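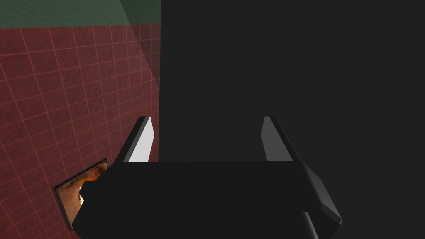

Render, gripper open

Wostbridge Owners Board > Generators and Small Engines > Surging at idle after storage

trakia_hill
Posts: 322
Honda inverter generator, stored since April with the tank half full. It starts on the second pull but hunts at idle with eco mode on. With eco off it holds speed until I put a load on it, then it sags and recovers over several seconds. Fuel was drained and replaced. The plug is new. What should I look at before I pull the carburetor?

bench_six
Pilot jet. Draining the tank does nothing for what has already dried in the carb. Surging with no load is a lean condition until shown otherwise. Pull the bowl, pull the jet, hold it up to a light. If you can't see a clean round hole it is plugged.

nogovernor
Disagree with going straight to the jet. Check the fuel cap vent first, it takes a minute. Loosen the cap and run it. If the hunting stops you have saved yourself a teardown.

bench_six
A blocked vent starves the engine after a while. It does not make it hunt from the first minute. OP, does it surge right away or only once it has been running?

trakia_hill
Right away. I ran it with the cap loose, no change. The load sag shows up with a 700 watt heater. A lamp does not bother it.

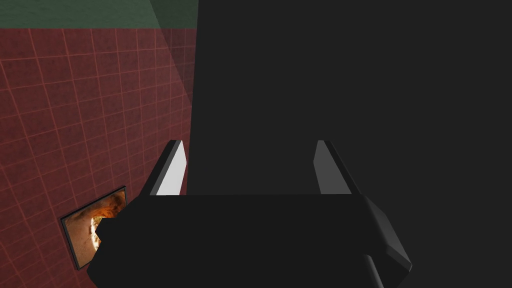
Reading time: 2 min

nogovernor
Fine, the vent is out. I would still look for an air leak at the insulator between the carb and the head. Those gaskets harden. With the engine running, a little carb cleaner near the joint will change the speed if it leaks.

undska_marine
Please don't spray carb cleaner around a running engine with a hot muffler a hand's width away. Take the carb off and replace both gaskets. They are cheap and you should be doing it anyway once the carb is apart.

nogovernor
Plenty of people have done it that way for years. But gaskets are cheap, agreed.

bench_six
Whichever order you use, don't run a drill bit through the jet. Use one strand of soft copper wire, then solvent, then air. If you enlarge the hole you will be rich at idle and back on here asking about black plugs.

trakia_hill
Carb came off on 12th August. The pilot jet was fully blocked, with green varnish in the bottom of the bowl. I soaked the jet and body for 30 minutes, blew everything out and fitted new gaskets on both sides of the insulator. Idle is steady with eco on. The heater still pulls it down for a moment, but it comes back at once.

undska_marine
A brief dip is normal when a load comes on in eco mode. The throttle has to open. Switch eco off before you plug in the heater.

nogovernor
So we don't know if it was the jet or the gasket, as both were changed together.

bench_six
A fully blocked pilot jet is enough by itself.

nogovernor
Enough, yes. Still two changes in one test.

trakia_hill
The old gaskets were flat and soft, for what it's worth. Next storage I will shut the fuel off and run the bowl dry. Is stabilizer still needed if the tank is empty?

undska_marine
No. Only if you leave fuel in it.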